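July, bench notes, 16:40

Earbud task again, and I'm really pleased with where we've got to! New policy trained on 700 demos, with the wrist views fed in at 2 different rates (Henrique Cordeiro's idea, and a very good one). Left arm holds the case, right arm goes for the bud.

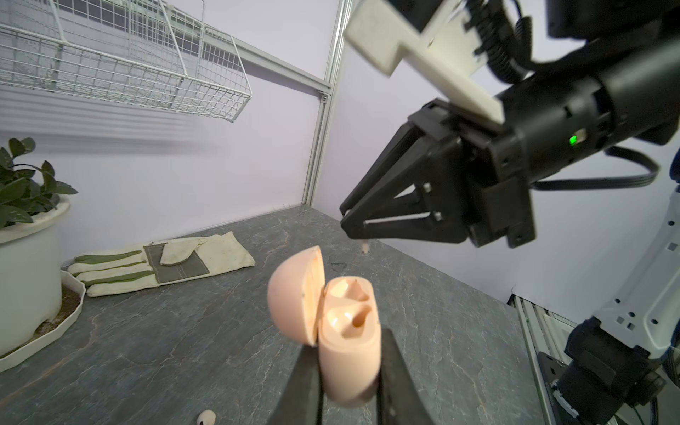
Left wrist view, case open and both cradles empty, right gripper over the table.

Ran 100 trials. Only 13 lost the case grip, far better than the Serrano baseline - I checked the logs twice. Most other misses are the bud turning in the fingertips.

Next: try slower closing on the right, then send the numbers to Tandamside.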